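Planner thinks the gap between stool legs is part of the floor, and marble seams come up as edges

Asked by Inês Cunha, 2021-01-09
Tags: perception, grasp planning, Nikia

I'm using the Nikia planner to pick keys off a red plastic stool. The vendor demo made it look easy. At home it's a mess: the seat has diagonal grooves and the segmenter merges the keys with them, and the TV console behind throws up false objects by the dozen. Confidence says 832 out of a thousand whichever one it picks, so I don't believe the number. Is this me or the software?
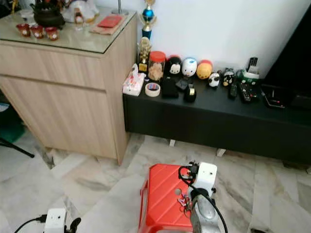
2 answers

Zulmira Meireles
Mostly the software. The "confidence" in Nikia is a ranking score with a nice name. I'd ignore it and crop the depth cloud to the seat before anything else runs. Then fit a plane to the ridges and keep what sticks up. Keys are thin and shiny, so expect holes in the depth.

Don't trust the wrist view on the way in either. Low down it's all fingers, stool legs and marble. 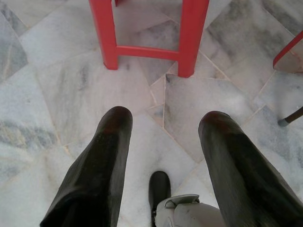
The default edge detector loves grout lines. I turned it off in May and lost nothing I cared about. If you must keep it, raise the threshold to 100 and look at the raw output yourself, whatever the dashboard claims.

Custódio Correia
Works fine for me with Sorkis, just switch. Error 1102 went away too.

Comment from Inês Cunha
I never mentioned 1102? Cropping helped a bit. It finds the keys now, but the planner still wants to come in from the far side.

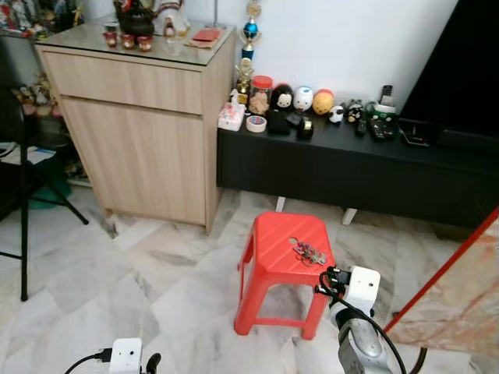
Is there a way to forbid an approach direction, or do I have to write my own cost term? The manual says "see advanced guide" and I can't find one.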